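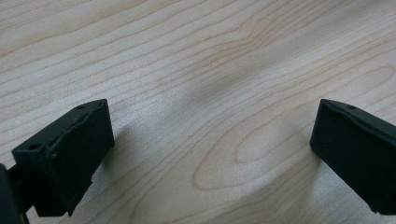

Figure 1. Pale wooden tabletop.

Prindmont College
Department of Furniture and Interior Trades
Wood as a Material, Unit 6
Moisture, Movement and the Solid Wood Top

Purpose of this unit

Students who have finished Unit 5 are able to tell hardwoods from softwoods by their structure and can name the three directions in a piece of wood: along the grain, across the growth rings (radial), and following the curve of the rings (tangential). Unit 6 makes use of those terms without defining them again. It deals with water in wood, the change in size that follows when the amount of water changes, and the ways in which a tabletop is built so that the change does no harm.

The reading is the chapter on seasoning in the Pomier reader. Students should have read it before the first session. The tables at the end of the chapter may be used in all written work, including the test.

1. Where the water is

A living tree holds a great deal of water. In freshly cut wood the water is found in two places. Free water lies in the hollow centers of the cells. Bound water is held inside the cell walls themselves.

When wood begins to dry, the free water leaves first. The wood becomes lighter, but its size hardly changes. Once the hollows are empty and the walls are still full, the wood is said to be at the fiber saturation point. Drying beyond this point draws water out of the walls, the walls become thinner, and the wood shrinks. It also becomes stiffer and harder.

Two errors appear in student work every year. The first is the statement that wood shrinks steadily from the time the tree is felled. In general it does not begin to shrink until the fiber saturation point is reached, although the outer layers of a thick board may pass that point long before the middle does. The second is the statement that dry wood is "dead" and no longer moves. Wood takes up and gives off water for as long as it exists.

2. Stating moisture content

Moisture content is the weight of the water in a piece of wood compared with the weight of the same piece when fully dry. The comparison is always made with the dry weight.

Worked example. A sample is weighed, dried in the oven until its weight no longer changes, and weighed again. The dry weight is 100 grams. The weight lost was 15 grams. The moisture content before drying was therefore 15 percent.

If the dry weight stays the same and the water lost was 6 grams, the moisture content was 6 percent. Students are expected to be able to work in the other direction as well, finding the weight of water from the moisture content and the dry weight.

The oven method is slow and destroys the sample for most other purposes. In the workshop an electric meter with pins is used. The reading depends on the species and on the temperature of the wood, and the meter must be set for both. Readings should be taken away from the ends of the board, where the wood dries faster, and more than one reading should be recorded.

3. Balance with the air

Wood left in steady air will in time reach a moisture content that suits that air and will then stop changing. This is called the equilibrium moisture content. It depends mainly on relative humidity and to a smaller degree on temperature.

Damp summer air at a relative humidity of 70 percent will hold wood at a much higher moisture content than the air of a heated room in winter. A tabletop that stands in an ordinary house passes between the two conditions each year. It widens through the humid months and narrows through the heating season. The change is slow, and a finish makes it slower still. No common finish stops it.

For this reason the place where a piece will be used must be known before the wood is chosen. Boards seasoned outdoors under cover are suitable for a garden bench. The same boards brought directly into a heated room and made up into a top will go on drying after the piece is finished, and open joints or splits are the usual result. Boards should be stored in conditions close to those of the final room until repeated readings agree.

4. How much, and in which direction

Wood hardly moves along the grain. For normal straight-grained wood the change in length may be ignored in furniture work. Movement in the radial direction is noticeable. Movement in the tangential direction is greater, and in many species it is close to twice the radial figure.

Several practical points follow.

A quartersawn board, with the rings standing upright in the end grain, changes less in width than a flatsawn board of the same species and size.

A flatsawn board tends to cup as it dries. The edges turn away from the heart side, as though the curved rings were trying to become straight.

A square leg blank whose rings run from corner to corner will dry to a diamond shape. Blanks should be left oversize until they have settled.

A round turned from partly dried stock becomes slightly oval. Lids and other fitted parts should be roughed out, set aside, and turned to final size later.

Species differ widely. The table in the Pomier reader gives values for the woods kept in the Pullness workshop. Students should use those values in their calculations and should state which column was used.

5. Building a top that can move

A wide top is normally made from several boards glued edge to edge. Since the grain of all the boards runs the same way, they move together and the glue joints are not strained. The difficulty begins where the top meets something that does not move with it, such as a rail whose grain runs at a right angle.

A top that is glued or tightly screwed to its frame around the full edge will either split as it shrinks or push the frame apart as it swells. The following methods are accepted for the practical work in this unit.

Wooden buttons. A small block with a tongue is screwed to the underside of the top, and the tongue sits in a groove in the rail. The block slides in the groove as the top moves. A gap must be left between the shoulder of the block and the rail on the sides where the top will need room.

Slotted screw holes. The screw passes through a slot, and the slot runs in the direction of movement. A washer is placed under the head. The screw is tightened firmly enough to hold the top flat, with no more force than that.

Metal table clips. These are let into the rail and turn as the top moves. The recess must be wide enough to allow the turn.

Breadboard ends. A crosspiece is fitted over a tongue at each end of the top. It is glued at the center only. The outer pegs pass through lengthened holes in the tongue. For part of the year the crosspiece will be slightly longer or shorter than the top is wide. Clients should be told of this before the work is ordered.

Whichever method is used, the top should be fixed firmly at one line, usually the center, so that the movement is shared equally between the two long edges.

6. Finishing

Both faces of a top should receive the same finish and the same number of coats. When the upper face is sealed and the lower face is left bare, the lower face takes up and loses water more quickly and the top may cup. End grain should receive particular attention, as water passes through it far more readily than through the faces.

Oil gives a pleasant surface but slows the passage of moisture very little. Shellac and varnish slow it more. Wax used alone offers almost no protection of this kind and should be thought of as a polish.

7. Workshop exercise

The exercise takes place at the Pullness workshop. Each group is issued two short boards of the same species from the Kauppinen lumber store, one quartersawn and one flatsawn. The groups are to:

mark each board and record the direction of the rings at both ends
measure the width at the same marked line on each occasion
take meter readings at the marked line
place the boards in the damp cabinet, which is kept at a relative humidity of 70 percent
repeat the measurements at each session until the end of the unit

Results are to be entered on the group sheet in ink. Measurements are not to be rounded or adjusted to agree with the table. Where a result differs from the expected value, a short written explanation is required.

8. Review before the test

Students should be prepared to define free water, bound water, fiber saturation point and equilibrium moisture content; to calculate moisture content from two weights; to sketch the expected change of shape in a flatsawn board and in a square leg blank; and to draw one accepted method of fixing a top, showing clearly where room for movement has been left.

The test lasts one class session. It is marked out of 100, and 70 is required to pass. Group sheets are handed in with the test paper.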